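Burunthorpe Wash and Mend: Frequently Asked Questions

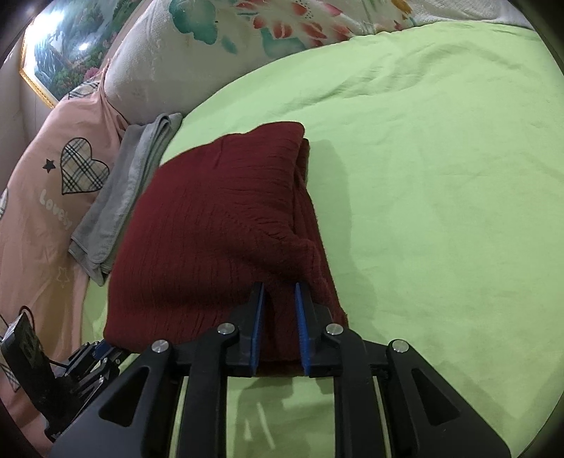 We take in knitwear, bedding and everyday clothes for washing, mending and storage. If your question isn't covered, ring the shop or ask at the counter.

When are you open?
Tuesday to Saturday, 9 until 5. We close for the first week of June.

Do I need to book?
Not for washing. Mending that needs a fitting is by appointment with Uthai Khamphan.

How long does it take?
Washing takes 4 working days. Mending depends on the job and we will give you a date when you drop off.

Can you wash wool at home temperatures?
We wash wool by hand in cool water and dry it flat. Please tell us if a jumper has already shrunk, as we can't stretch it back to size.

My jumper has moth holes. Can it be saved?
Usually, if the holes are smaller than a penny. Gyula Magyar does the darning and will match the yarn as closely as he can. Seal the jumper in a plastic bag before bringing it in.

How should I store knitwear over the summer?
Clean, folded and in a closed box or bag. Hangers pull the shoulders out of shape.

Do you collect?
Yes, from Plevel and Burunthorpe. Collection is free on orders over £43.

What happens if I don't pick up my order?
We keep it for three months and send two reminders. After that it goes to charity.

Do you take duvets?
Singles and doubles only. Our machines won't take a king size.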